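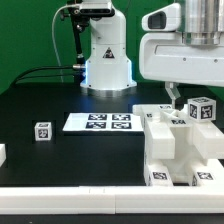
Ticket: Tags lifting and tray rocking, white fixture set
Room: 302, Alton
Category: Printed parts / labels
Priority: Normal (was High for one very grumpy afternoon)
Status: Closed, with one leftover

Opening note

Hi all, me again, about the white printed set on the black table. Two things going on and I'm putting them in one ticket because I suspect they're related, so please don't split it like last time!

First, the square tags won't stay down. I've got the flat tray with its four tags, two by two, then the ones on the big fixture, then the little cube. The tray's front right is the worst. I press the corner flat, go get a coffee, come back, and it's up again. The upper central one on the fixture is doing it too, only on one side.

Second, the tray rocks. Push on the back left corner and the front right comes up a hair. You can hear it click on the tabletop. It's tiny, but everything gets measured off those four tags, so a tray that can't decide which way it's leaning is making a mess of my numbers.

Tags are printed on Jetell matte label sheets, same as always. The tray and fixture are Brilta white filament, printed down the hall. The tray is 161 mm on the long side if anybody needs that for the reprint.

Update 1

Tried the obvious stuff. Wiped the table down, wiped the bottom of the tray, put it back. Still clicks. Turned it half a turn and the click went with the tray, so it's the tray and the table is off the hook. I also laid a steel ruler across the underside and there's daylight under the middle of it. Classic banana.

For the tags, I cleaned the spots with rubbing alcohol, let them dry, and stuck fresh ones on. They looked great. I'm leaving them overnight before I get excited.

Update 2

Not excited. Front right corner is up again. The cube is fine on every side, which is interesting, same label sheet and same filament and it's been handled way more than anything else here.

Went and squinted at the surfaces under the desk lamp. The cube feels smooth. The tray top has those fine lines you get from the top layer, and if you run a fingernail across you can feel them. The pillar tags on the fixture are holding better than the ones on the tray. So my theory is that the glue is only touching the tops of the ridges and there isn't enough grip at the corners.

Could someone on the print side tell me what the tray was run at? I only have the fixture settings written down.

Reply from print desk

Tray was run on the older profile, bed at 65, no brim, top layer not ironed. Cube was sanded by hand before it went out. We can redo the tray with a brim and an ironed top. If you peel the old tags, please send back what's left of the Jetell pack too. We've had one other complaint about that batch, from the Villalba order.

Update 3

Okay, that explains the cube! Nobody told me it got sanded and I would've asked for the same on everything.

While I wait for the new tray I did a little test on a scrap piece from the same print. Left half untouched, right half sanded with fine paper on a block, wiped clean, one tag on each. I gave both a good minute under a book. By lunch the untouched one had a corner up. The sanded one was flat, and when I finally pulled it off it tore, so I'm calling that stuck.

Then I sanded the pad on the fixture where the upper central tag goes. A bit awkward getting in there between the raised rails, so I wrapped the paper around a popsicle stick and went slowly. Note for whoever does this next: tape over the central slot first. I didn't, and I spent longer getting white dust out of it with a dry paintbrush than I did sanding. It also gets all over a black tabletop and you will see every speck.

Update 4

New tray came Monday. Sat it on the table, pushed on each corner in turn, no click. Ruler across the bottom, no daylight. I could've hugged it.

Ironed top is noticeably smoother, though I gave the four tag spots a light sanding anyway. Tags went on with the corner guides taped down first, rubbed from the middle out with an old gift card. The guides matter, by the way. I tried one by eye and it was crooked enough that I had to peel it and start over, and a peeled tag is a dead tag, don't try to reuse it. The paper stretches and the square isn't square anymore.

Remeasured the spacing between centers both ways and wrote it on the sheet in the drawer. The old numbers are crossed out. If you saved them in a file someplace, please go change them now, while you're thinking of it.

Update 5

A week in and everything's flat. I've been checking with a fingertip in the mornings, very lightly. The small tag on the left upright looked like it might be starting to lift at the bottom, but it was a bit of fluff.

Closing note

Closing 2,217. The old tray is on the shelf with BENT written on the underside in marker, please don't put it back in use.

Leftover item: the spare fixture hasn't been sanded yet. I'll open a separate ticket when I've got a free afternoon and more fine paper. We're down to one sheet.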